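Curdale Glove Comparison, data card

Last edited 1 June 2021
Maintained by Rachid Badawi

What this is

Hand recordings used to compare two ways of driving the Stemik gripper: the Wesach sensor glove with a cube marker, and plain camera tracking of a bare hand. There are 3000 recordings, most of them short household jobs. We wanted to know if the glove earns its price and its cabling. I am still not convinced.

What is in it

Finger readings, marker pose, fixed camera video and a text label for each recording. Labels were typed by whoever was running the session, so spelling and colour names vary. Of the full set, 470 recordings have no usable marker pose and are flagged in the index. Please don't quietly fill the gaps.

Results, for what they are worth

On our replay test the glove recordings gave a successful grasp 86 times in every hundred. Bare hand tracking came close enough behind that I wouldn't buy a glove on the strength of it. The replay test is also our own, run on a single Coşkun arm, and we tuned that arm with glove data first. Treat the gap as a hint.

Known problems

Glove calibration drifts. We redid it every 7 minutes and still saw the thumb wander. Lag between glove and video was measured in September and not checked again after a driver update.

Finger readings tell you how far a joint is bent and very little about how hard it is pushing. That matters most for tools with a moving part. With the white spray bottle held in the gloved right hand, a resting grip and a light pull on the trigger can look much the same in the numbers, and the Stemik has no finger to spare for a trigger anyway. The left hand has no glove or marker on it, so if it is holding something, such as the small yellow ball, all you have is the video. I would not train a two-handed policy on this. 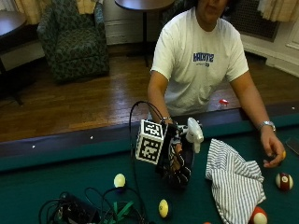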